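Nuda (home-built robot arm)

Nuda is a table-top robot arm with a two-fingered gripper, designed and put together by Trevor Hawthorne in the shared workshop at Clulier, with a good deal of the later work carried out in his own house. It is the third machine in a line that began with Budier, a rather wobbly plotter made mostly of drawer runners, and continued with Kozan, a single-jointed lifting arm that is still used in the workshop for holding things while the glue sets. Nuda is best known among visitors to Clulier for its long and patient struggle with the sorting of tangled household cables, a job its builder picked because he had plenty of them to hand and disliked doing it himself.

Background

Hawthorne had wanted for years to make an arm that could do something useful at a table, and had started and abandoned the idea more than once before the workshop moved to its present rooms and gave him a shelf he could leave things on. Kozan had taught him a fair amount about gears and rather less about fingers, as it ended in a plain hook. The new arm was meant to be finished by December. It was not, and the first joint moved under its own power only in the spring, on a Sunday, with the kettle on and most of the regular members crowded in to watch it go up and come down again.

The budget was set at 500 pounds and the final spend came to 867, a difference the builder puts down mainly to motors bought twice. The arm can lift 100 grams at full stretch, which is ample for a charging lead and not quite enough for a mug.

Gripper and wrist camera

The fingers went through many shapes before settling into the present tapered pair, and anyone who has tried to pick up a thin, springy lead with a pair of kitchen tongs will have some sympathy with the problem. A small camera sits at the wrist and looks along the fingers towards whatever they are about to take hold of.

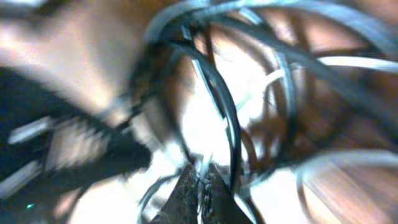

Choosing how quickly the wrist should travel was one of the longest arguments of the whole project, and it went on by letter and over tea well after the mechanical parts were settled. Hawthorne liked a brisk arm; several of his friends at Clulier liked one they could stand next to comfortably. What decided it in the end was the view from the wrist, where quick movement smears a dark cord and the brown surfaces behind it into one another, and a bright patch in the background can wash out all the finer detail, leaving only the nearest loop easy to follow. The arm now takes its long swings at whatever pace it pleases and slows down for the last stretch, a habit that members have compared to an elderly relative parking a car.

Cable sorting

The sorting routine works from the ends inwards. Nuda is asked to look for a connector first, on the grounds that a plug has a definite shape and a definite direction, while the middle of a lead looks much like the middle of any other. A connector lying clear of the heap is preferred to one sticking up from it, and where black and white cords cross, the routine tries to follow one colour before troubling with the other. Loops are left until last. They remain the weak point of the method, and a tall loop threaded through its neighbours is still commonly handed back to a human being.

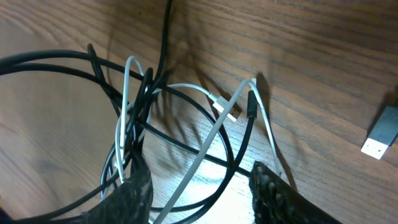
This page was last changed on a Sunday.

Grain and glare have both given the routine trouble over the years. Wavy lines in a varnished wooden top can look a little like thin cords, and shadows are worse, as a black cable and the soft grey shape it casts beside it will often run along together for some distance. A plain cloth was tried and given up when the fingers kept gathering it into pleats. Hawthorne went back to bare wood and spent most of one winter teaching the routine to ignore shadows, with fair results in the evening and poorer ones on sunny mornings.

See also

Budier (plotter)
Kozan (lifting arm)
Clulier shared workshop

Contact the editors | Text may be reused with credit to the Clulier workshop pages | Back to top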